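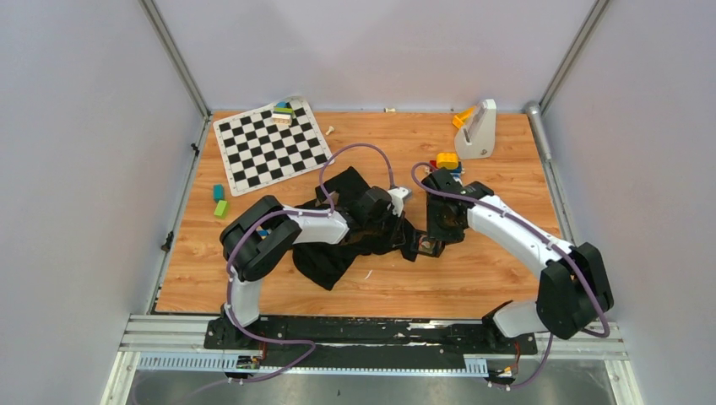
This checklist applies to the two-arm tabletop cells at the Pekcombe site and replaces the sheet that came with the Gitero installation pack. It is completed before power is applied to the arms, at every change of task and after any unplanned stop. Cells used for cloth handling need closer attention to items 4 and 5, as the grippers work low and close together: with both arms reaching in over a bunched black cloth, the fingertips almost touch, and the left gripper is pressed into the fabric. Settings that are safe for picking up blocks are not automatically safe for this.

Mark each item Pass, Fail or N/A. A Fail against any item marked (S) stops work until it is cleared and the whole section is repeated.

Section A. Enclosure and table

1. Walls and corner posts secure, no movement when pushed by hand. (S)
Result: Pass
Comment: None.

2. Clips and small fixings at the wall and table joint present and tight.
Result: Pass
Comment: Two black clips on the left edge checked. Add them to the monthly torque list; they are missing from it.

3. Table surface sound, no lifting at the edges, no sharp damage.
Result: Pass
Comment: Wipe down between cloth tasks. Lint collects at the rear.

Section B. Working area

4. Only items named on the task sheet are within reach of either arm. (S)
Result: Fail, cleared
Comment: Chessboard mat, coloured blocks, building bricks and white angled holder were all on the table during a cloth task. The task sheet listed the cloth only. Either the sheet lists background items and their positions, or they come off. Sheet reissued with the items added and the cell rechecked.

5. Small loose items kept clear of the cloth. (S)
Result: Pass
Comment: Small pieces such as a chess piece or peg can be gathered up in a fold and gripped through the fabric. Keep them on the board side, well away from the centre. The operator confirms this again after each reset.

6. Cloth laid so that no part hangs over the front rail.
Result: Pass
Comment: Check again if the cloth is dragged forward.

Section C. Arms and mounting

7. Base mounts fixed to the mounting plate, no play at either base. (S)
Result: Pass
Comment: Scuff marks on the plate are surface wear. Record again at the next inspection and compare.

8. Minimum gap between grippers set in the controller and tested at slow speed. (S)
Result: Pass
Comment: Set to 23 mm for free movement. The reduced gap for two-handed cloth work must be enabled by task, never left on as the default. Siqueira controllers keep the last value after a restart, so read it back from the screen before each session.

9. Downward force limit set for contact with the table. (S)
Result: Pass
Comment: Limit is 2 N above the resting value with cloth in place. Repeat the zero check with the gripper clear of the fabric.

10. Elbow clearance to side walls checked through the full task path.
Result: Pass
Comment: The right elbow runs near the wall. Any change to the home position requires a new check.

Section D. Cables and connectors

11. Arm cables have enough slack at full reach and cannot catch on the other arm. (S)
Result: Pass, with comment
Comment: The purple cables arch above the grippers. Height of the loop is acceptable for the present task. If the arms are to cross, add a tie on the forearm and repeat the test.

12. Connectors below the bases fully seated, no strain on the wires.
Result: Fail, open
Comment: The connectors sit below the bases without brackets. Fit Hokine brackets. Not an (S) item, but it is to be closed before the September inspection.

13. Cable channel clear, no wires resting on the slot edges.
Result: Pass
Comment: None.

Section E. Stop function

14. Emergency stop halts both arms from either side of the cell. (S)
Result: Pass
Comment: Longest stopping time recorded was 251 ms. The site limit is 300 ms. The margin is small and the test is to be repeated if payload or speed is increased.

15. Arms hold position on stop and do not drop onto the table. (S)
Result: Pass
Comment: Test with cloth gripped by both arms as well as with empty grippers.

Open actions: item 2 (torque list), item 12 (brackets).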